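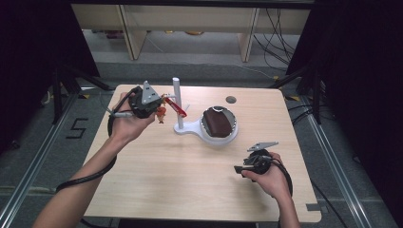
Can a Machine Tidy Up Yet? Project Report, Part 2: What We Tried

When our group picked this topic in August, we all secretly hoped to write that the age of folding your own towels was over. It isn't, I'm sorry to say, but we had a lovely time finding out why!

We chose 3 chores anybody's grandmother could do half asleep: putting small things back on a stand, wiping a dish, and sorting a drawer. For each one a person first did the job with hand-held grippers, over and over, and the program we call Jelia learned from those recordings. We ended up with 336 usable ones, which sounds like plenty until you start training (it is not plenty).

Jelia managed 54 percent of her tries at the stand. Dishes went worse – she would wipe one side very nicely and then consider herself finished. The drawer we gave up on after 2 afternoons.

Small, floppy objects gave us the most grief. A person feels when something is slipping and fixes it without thinking, and Jelia only notices once it has dropped. Next term we want to try softer fingertips and repeat the stand chore first.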